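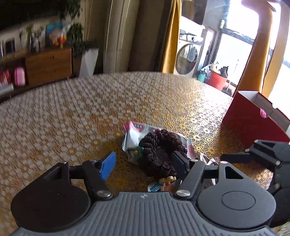
Photo: Noreen Kazmi

Living room check - toys, table and small items
Doltholm, ground floor
Checked by: Noreen Kazmi
Date: January 24, 2026

Mark each line OK, FIX or N/A. Comments go under the line.

TABLE

1. Cloth lies flat, no long drop a child can pull on - OK
Round table, patterned cloth. I would still like clips on it before the little cousins come to stay.

2. Wrappers and packaging cleared away - FIX
Crumpled wrappers on the table among the toys. Throw them out as each thing is opened. Check inside them first, small pieces get lost that way.

3. Small parts kept apart from soft toys - FIX
Small green and tan plastic pieces under the curly brown item. Put them in the lidded Bruson tub on the high shelf. Anything that fits through a toilet paper tube goes in there too.

4. Fruit and other food kept away from the toys - OK
Orange fruit is over by the cabinet. Leave them there. Some of the squishy toys look like food and a toddler will bite them.

CABINET, PLANTS AND WINDOW

5. Drawers close fully - OK
The old catch from 2010 still holds. Pavix spare is in the kitchen drawer.

6. Bags hung out of reach - FIX
Pink bag hangs at the front of the cabinet. Move it to the hall hook.

7. Vase and picture set back from the edge - OK
Dried branches shed. Sweep behind the cabinet in 3 weeks.

8. Floor planter steady - OK
Pushed it by hand, no wobble. Hanging plant not checked, need the step stool.

9. Curtains clear of heaters - OK

TOY BOX

10. Box sound, no staples, no torn edges - OK
Cardboard with red on the rim. Fine for light things.
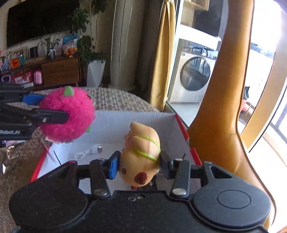
11. No cords or chargers in with the toys - FIX
White charging cable coiled in the bottom. It goes in the desk drawer with the others, every time.

12. Soft toys: seams and trim - OK
Pink dragon fruit plush, tugged the green points and none came loose. Bread squishy, no splits found. Throw it out if the skin cracks - do not glue it.

13. Plastic bags off the floor - FIX
Clear one near the box. Knot it and put it in the recycling.

TO DO

Butt to bring 2 table clips and the step stool. I will do the wrappers, cable and bags myself. Items 2, 3, 6, 11 and 13 get checked again before the end of January. Leave this sheet on the fridge.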